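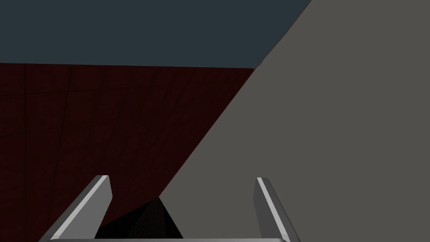 A simulated wrist camera view with the gripper open. The large gray plane takes up the right side.

Stop picking grippers from the brochure view
By Angharad Pugh

Most gripper comparisons I read start with force, stroke and price. Those numbers matter, and I have signed purchase orders on the strength of them. But on a job where the arm is steered by what a wrist camera sees, I now think the first question should be what the gripper does to the picture. You can ask it in simulation before you spend any money.

We spent most of August on this at Wynne, comparing two parallel grippers for a bin and shelf cell. One was the Carkine, with slim bar fingers. The other was the Plunorine, which is wider, stronger and comes with rubber pads. We ran both on the same simulated arm, with the same camera mount and the same controller, for 847 attempts in total. The Plunorine did better on heavy parts, as everyone expected. It did worse on almost everything near a wall.

The reason was easy to see once we looked at the camera feed. With its fingers open, the Plunorine covered most of the lower part of the view, and the controller was left guessing about the last stretch of the approach. Slim fingers leave a wide gap to look through. Even then it isn't a lot to go on. Look at the view at the top of this page: two light gray fingers, a maroon surface with faint lines, a flat gray plane, and a dark patch between the fingers that could be a shadowed gap or an object in shadow. I have shown it to people who build cells for a living and they don't agree on what the patch is. A controller working from that one view has the same problem.

Some colleagues take this as a case against simulation. The surfaces are too plain, they say, and a real wall has scuffs and bolt heads that give the software something to hold on to. I agree that a plain gray plane is a hard case. I still want it in the test. Our own cell has painted panels, and under even light they look very much like that. If a gripper and camera pair can't cope with a blank surface at close range, I'd like to find out before the arm is bolted down.

There are limits. I would not trust simulated contact to tell me how rubber pads behave on an oily part, and we did not try. Grip strength, wear and cable trouble need hardware on a bench. The Ladden controller we used also has its own habits, and a different one might have handled the wide fingers better. We changed the camera angle by 20 degrees late in the work and got back part of what the Plunorine had lost, at the price of a mount that sticks out and will get hit sooner or later.

What I object to is the order in which these things get decided. The gripper is chosen by one person, the camera by another, and the mount is whatever fits in the space left over. By the time anyone looks at the feed, the parts are paid for. In our case it took one engineer about 3 days to set up the comparison, and most of that went into getting the finger shapes right.

So if you sell grippers, publish the view from the wrist, with the fingers open and closed, beside the force chart. I would read that page first.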